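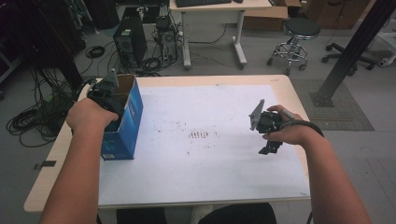 ## Week 6: Packaging, returns and the economics of the empty box

Readings: Phuthong, chapters 3 and 4. Chapter 5 is optional and reads like it.

Last week we left the Rimholm warehouse with a full truck going out and a bill coming back. This week is about the bill.

### 6.1 What a carton costs

Students tend to price a carton at what the supplier charges for it. In the Rimholm case that's 901 dollars a pallet, and if you stop there you'll get the same answer the company did in 1977, when it switched to a single standard size and congratulated itself in the annual report. The purchase price fell. Freight went up, as the standard size had been chosen to fit the largest thing in the catalogue and most of the catalogue was doorknobs.

Terms you'll need for the tutorial:

- **Cube utilisation**: share of the carton's volume taken up by goods. The rest is air, and air travels at the same rate as doorknobs.
- **Dimensional weight**: a chargeable weight worked out from a parcel's size. Carriers bill on this or on actual weight, whichever is larger. They have never been known to pick the other one.
- **Void fill**: paper, foam, air pillows. Treat it as a cost of choosing the wrong carton.

### 6.2 Choosing a range of sizes

One size wastes space. A hundred sizes waste the packer, who has to find the right one. Somewhere in between is a sensible number, and the method on the worksheet will get you near it:

1. Sort a sample of orders by packed volume.
2. Pick a trial set of carton sizes.
3. Assign each order to the smallest carton it fits.
4. Add up freight, materials and handling.
5. Change one size and do it again, until you're bored or the total stops falling.

Your sample file has 519 orders. Four of them have a negative volume. I've left those in on purpose and will be disappointed in anyone who ships them.

Step 3 catches people every year. A carton with enough volume isn't necessarily a carton the item fits in. Check all three dimensions, or explain to the customer how you folded the curtain rod.

### 6.3 Returns

Chareonsuk's survey of the Helldale depot logged over 324 returned parcels and recorded the state of the outer carton for each. Two findings matter for us. Cartons with a tear strip and a second adhesive line mostly came back in their original packaging. Cartons without came back in whatever was in the customer's garage, including a nappy box and half an esky.

Somkiat Chaiyaporn's counter-argument, which you should be able to state fairly even if you don't buy it, is that making returns easy makes more of them. His model assumes customers keep an unwanted jumper out of laziness. My own wardrobe supports this.

### For the tutorial

Bring your worksheet finished as far as step 4. Be ready to say:

- which carton size you'd drop first from the Prerkent range
- whether dimensional weight changes your answer
- who in the business pays for void fill, and whose budget it shows up in

The assignment is due in October at 5 pm. The portal clock is four minutes fast and I've stopped arguing with it.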